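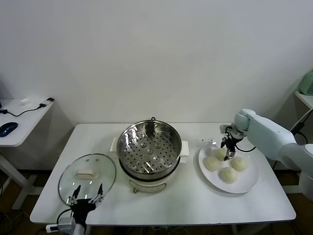 Steamer, glass lid and plate of four buns.

Zornville Town Council
Minutes of the Polling Arrangements Meeting, February, 6.30 pm

1. Minutes of the last meeting
Agreed as a correct record, with "Lullach Road" amended to "Lullach Ward" in item 4.

2. Ward by-election, Lullach
The clerk's office reported 357 postal vote applications received. Of these, 3 were returned to the applicant for a missing signature. Replacement forms to be sent by first-class post.

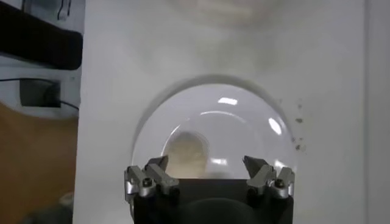 The closing time for new applications is 5 pm on the date given in the notice of election. Forms handed in after that time will be stamped and kept but not processed.

3. Polling places
Teixeira Hall to serve the northern part of the ward. The side entrance has a ramp and will be signed from the car park. Skarner Lane school is not available and was removed from the list. Hire of the hall agreed at 90 pounds for the day, to be charged to the elections budget.

4. Public meeting with candidates
Hall capacity is 200 seated. Entry by ticket, one per person.
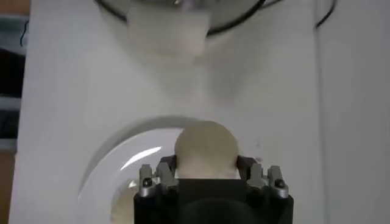

Each candidate to have equal speaking time, order to be drawn by lot. Written questions to reach the office by noon on the day before.

5. Any other business
None.

Meeting closed at 7.50 pm.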